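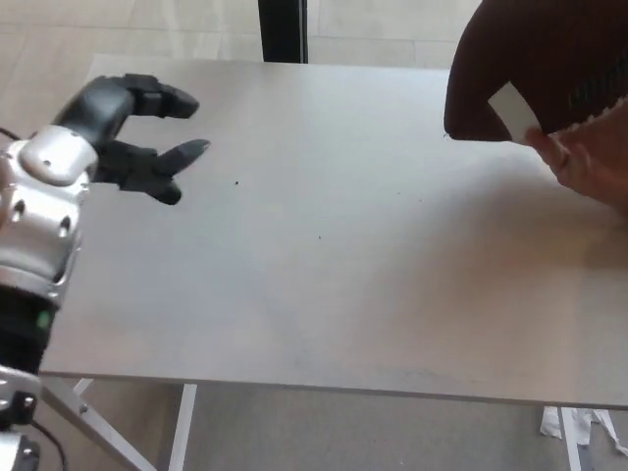 Hand open over the table, nothing gripped.

Notebook, December. Policy desk.

Started on the firearms licensing piece for the Tenddale consultation. The question we were asked is narrow: should the council back a longer waiting time on shotgun certificate renewals, and does the evidence from Zesdale help. Writing down what I have before I lose track of which file came from where.

Zesdale first. Their lengthened checks ran for a full licensing year. The return they sent gives 2,362 renewals handled, out of a certificate list of 3,000 when the year opened. The rest were not due or had lapsed, and the return doesn't split those two groups. That is a problem. A lapsed certificate with the gun still in the house is exactly the case the consultation is worried about, and we can't see it. Have written back asking for the split. If it can't be had, we say so in the first paragraph of the note and don't bury it.

Medical letters. Zesdale asked for a GP letter at every renewal. 300 came back late enough to push the renewal past its expiry date. People in that position were given a temporary permit, so nobody had to hand anything in while they waited. The summary calls this "continuity of lawful possession". In our note I'd put it more plainly: the check was late and the guns stayed where they were. That may be fair on a farmer who posted everything on time, but a reader should be told it.

Refusals: 6. Too few to say anything with. Last draft had a sentence claiming the longer checks "led to" the refusals. Struck it out. We don't know what would have been refused under the old checks, and there is no earlier year to set beside it. Please don't put it back in.

Afternoon. Read through the public responses again. They fall into two heaps and I don't think either heap is talking about the question. One lot want private ownership ended more or less entirely. The other lot say criminals don't apply for certificates, so no change to certificates can matter. The second argument is true as far as it goes, but licensing was never meant to catch people who don't apply. It is meant to catch the applicant whose circumstances have changed since last time. I want one paragraph on that, without scoring points off anybody.

A few responses were more use. One from the Tundon side of the valley said the interview at home mattered more than the paperwork, and that the last visit had been done by phone. Checked the guidance we hold and it is vague on when a phone call will do. Worth a recommendation of its own, probably ahead of waiting times.

Spelling: the Đàm paper has lost its accents in our reference list again. Fixed in the master copy. The export strips them, so check the printed version before it goes anywhere.

Storage section still thin. We have the cabinet standard and nothing on how often anyone looks at the cabinet. Leaving a gap in the draft with a heading over it.

To do:
- chase Zesdale for lapsed / not due split
- rewrite opening, shorter
- pull the phone interview point up to the front
- ask whether the note is going out under our name or the council's

4.40 pm. Zesdale replied, they only hold the split on paper. Asked for scans.

We use cookies to remember your settings and count visits. Accept all / Manage choices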